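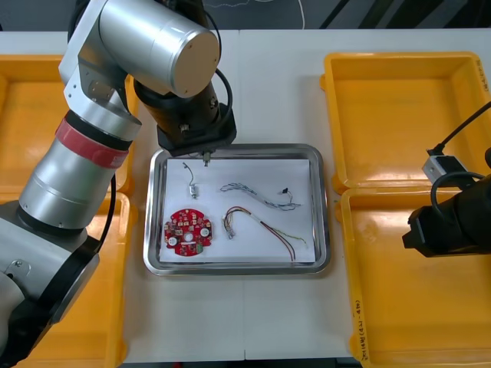 4. Fitting and pairing the Plinon collar unit

Read this section before putting the collar on the dog. It applies to the Plinon Large, part no. 1184, supplied for livestock guardian and other heavy-coated breeds. Owners of the Plinon Small should go to section 5, as the strap and contact posts differ.

4.1 Before you start

The collar unit must be fully charged before first use. Place it on the charging cradle with the logo facing up and leave it until the indicator changes from amber to solid green. A unit that has been in storage since December or longer may show no light for the first few minutes on the cradle.

You will need:
the collar unit and strap
the long contact posts (bagged separately)
the post key
a phone or tablet with the Tolto app installed
a soft tape measure

Note: The short posts fitted at the factory do not reach through a double coat. Replace them as described in 4.2.

4.2 Changing the contact posts

1. Switch the unit off by holding the side button until the indicator goes out.
2. Fit the post key over one short post and turn it anticlockwise.
3. Screw in the long post by hand until it seats, then give it a quarter turn with the key.
4. Repeat for the second post.
5. Check that both sealing rings are still in place and are not pinched.

Caution: Do not use pliers. Overtightening will crack the housing around the thread and allow water in. Damage of this kind is not covered by the warranty.

4.3 Measuring and fitting the strap

1. Stand the dog on level ground. Do not measure a dog that is sitting or lying down.
2. Part the coat and pass the tape around the neck, high up, just behind the ears.
3. Compare the measurement with the strap. The standard strap is suitable for necks from 39 cm. For smaller necks, use the short strap (sold separately).
4. Trim excess strap only after the collar has been worn for a full day. Seal the cut end with a flame and let it cool before refitting.
5. Position the unit under the jaw with the posts against the skin, working the undercoat aside with your fingers.
6. Tighten until two fingers fit flat between strap and neck.

Caution: Check the neck daily for redness. Remove the collar at night and never leave it on for more than 12 hours in any day. Young dogs that are still growing need the fit checked weekly — a ruff that comes in over winter can change the setting by several holes.

Note: Do not clip a lead to this collar. Use a separate flat collar or harness, with any metal tags kept clear of the posts.

4.4 Pairing with the app

1. Switch the unit on and hold it within 2 m of the phone.
2. Open Tolto and select Dogs, then Add Collar.
3. Enter the default code, 3972, when prompted. You will be asked to choose your own code before continuing.
4. Enter the dog's name, breed and weight.
5. Wait for the unit to beep twice. The indicator will flash green every few seconds while the connection holds.

If the unit does not appear in the list, turn the phone's Bluetooth off and on and repeat from step 1. If the code is refused, the collar is still registered to a previous owner and must be released by them from within their own account.

4.5 First use

Leave the unit in Tone Only mode for the first fortnight. Let the dog wear it at feeding time and on ordinary walks without sounding it for the first few days. Vibration may be enabled afterwards under Settings, starting at level 1.

In kennels with several dogs, pair one collar at a time and keep the others switched off until it is done. Label each strap on the inside with a laundry marker.

Caution: The collar is not a substitute for fencing. Do not rely on it to hold a guardian breed on an unfenced property.

Manufactured by Irkeo. Distributed and serviced by Herrero Kennel Supplies. Service enquiries: Consuelo Herrero, quoting the serial number inside the battery cover.

Section revised 08/02/2021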